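Cleson opened its doors to visitors in Brerkodgate

On 20 December 2025 the robotics company Cleson held an open day in its building in Brerkodgate. The company received 177 visitors, among them many families and students from the local technical school. Entrance was free, but it was necessary to register before.

The most popular point of the program was the kitchen, where a robot with two arms works with the dishes. The visitors came in small groups and each group could stay for one demonstration. Anong Wattanapong, who leads the kitchen project, explained the work to them and answered the questions. She said that plates are a good task for learning, as they are thin and the gripper must take them at the correct place.
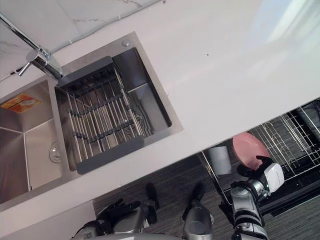
Many visitors asked about the speed. Ms. Wattanapong replied that the team does not try to make the robot fast at this moment. First it must be careful, and it must do the same task well on many different days. During the autumn the team recorded 884 trials with plates and cups, and the results are now being studied together with the partner company Zetex.

In the second room Ayman Issa showed how the software is prepared before a new task. Children could also try to move a small training arm by hand. The line for this was long until the closing hour, and the team decided to stay open 2 hours more than planned.

Not all guests were fully convinced. One retired cook told us that he would still prefer to wash his plates himself, but he stayed for the demonstration two times.

The next open day will take place in February, in the larger Thammasiri hall, which has space for 300 people. Registration will open on the website of the company in the first days of the new year.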